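Kollport Undent Joint Filler for Large Pale Tiles and Panels

Undent is a one-part, water-based filler for narrow joints between large square or rectangular tiles and panels. It is made by Kollport for indoor floors, worktops and fixed tabletops. It dries to a flat matte finish and stays slightly flexible, so that small seasonal movement in the base does not open a crack along the joint.

The filler is supplied ready to use in a 400 ml cartridge that fits a standard sealant gun. No mixing is needed. Colours in the current range are White, Chalk, Pale Grey and Mid Grey. Pale Grey is the usual choice where a white surface is to keep a faint visible grid. White is used where the joints should be as hard to see as possible, although a joint filled in White will usually darken a little with use. 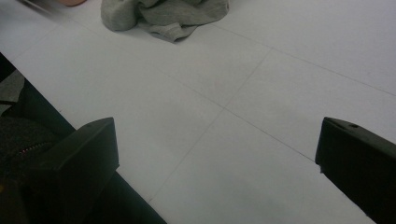
Reading time: 3 minutes

Where it can be used

Undent bonds to glazed and unglazed ceramic, sealed stone, painted board and most rigid plastics. On waxed or oiled surfaces the wax or oil must be removed from the joint edges first. It does not bond to polythene or silicone, and any old silicone must be cut out fully before filling.

The product is for joints up to 5 mm wide. Wider joints should be filled with Kollport Flillwood, a coarser filler made for timber floors and skirting gaps, or with a cement grout. Undent is not a structural adhesive and will not hold down a loose tile. Fix loose tiles and leave the adhesive to set before any joint work.

Do not use Undent outdoors, in shower trays, in swimming pools, or within the heat zone of a hob or stove. It may be used over underfloor heating if the heating is off during application and for one full day afterwards.

Preparing the joint

Remove loose grout and dust with a joint rake and a vacuum cleaner fitted with a narrow nozzle. Wipe both edges with a damp cloth and let them dry. The joint should be at least as deep as it is wide. If it is much deeper, press in a foam backing cord to reduce the amount of filler needed.

Points where four panels meet need more care than straight runs. Dust collects in the corners, and the filler tends to sink there as it dries. Fill all the joints in one direction first, then those that cross them, and smooth each crossing with a separate short stroke. A second thin coat at the crossings is normal.

Applying and smoothing

Cut the nozzle at a slant, to slightly less than the joint width. Hold the gun at a steady angle and push the filler ahead of the nozzle. Smooth with the Söderlund profile tool (sold separately) or with a damp plastic spreader. Clean the faces of the panels with a well-wrung sponge within 12 minutes of smoothing. Dried filler on a matte face can leave a dull mark that is hard to remove without scratching.

Undent is touch dry in about 22 minutes at normal room temperature. Light foot traffic is possible the next day. Cold or damp rooms will lengthen these times. Do not use a fan heater to speed up drying, as the surface will skin over and the joint may shrink.

Cleaning and care

Wash with warm water and a mild, pH-neutral detergent. Small specks and smudges on a pale matte surface can be lifted with a damp microfibre cloth and no detergent. Avoid scouring powder, bleach and steam cleaners. Acid limescale removers will not harm Undent itself but may damage stone beside it. 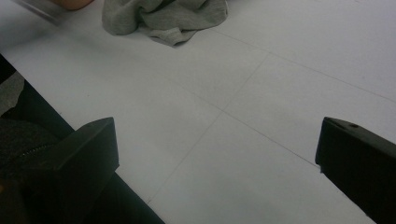
Storage and disposal

Store upright and protect from frost. An opened cartridge keeps for several weeks if the nozzle is sealed with its cap or with tape. Filler that has frozen becomes grainy and must not be used. Empty cartridges may go in household waste. Take part-full cartridges to a local recycling centre and do not pour the contents into drains.

Product sheet revised 25 September 2025. Replaces the June issue.

7 shares
0 comments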